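Tuesday, September 4, 2018

Folding bench, knitwear trials, continued from the Cumport batch.

Cleared the bench first thing and went back to the smooth knits, which we left half done in March. The Orero method (sleeves in, sides in, then up from the hem) still gives the neatest stack on cotton jersey, but the thinner knits slide about and the second fold drags the first one out of line. Tried it 6 times before lunch on the same garment and had to square up the left side every time.

Hường Trình suggested taking hold of less cloth. We had been gathering a good handful at the edge, and that leaves a ridge that shows through the finished fold. A small pinch is enough to move a light knit if it is lifted slowly and kept low over the bench.

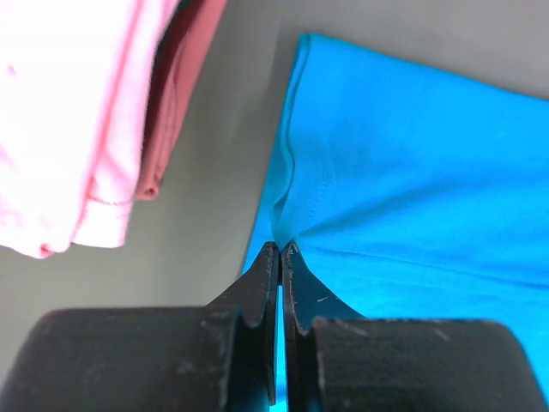
The creases are the other half of the problem. Pull from one point and they run out diagonally from it, and if the next fold goes down on top of them they stay in. So: pinch, move, let go, smooth outwards with the flat of the hand, then fold. It adds a step but the stacks look better. Set one pile of 7 under the Diệp board to see how they keep overnight.

Stack height came out at 35 mm with the smoothing and over that without. I didn't write down the unsmoothed figure — will do it again properly.

Eseo want the fold sheet to fit on one side of paper. Mine is at 1,118 words, far too long. Could lose the whole section on collars, as none of this lot have them.

To do:
Repeat the stack measurement, both ways
Try folding from the shoulder end
Find the long ruler
Ask Hường whether the ribbed knits are meant to be in this batch or the next — the label on the box says both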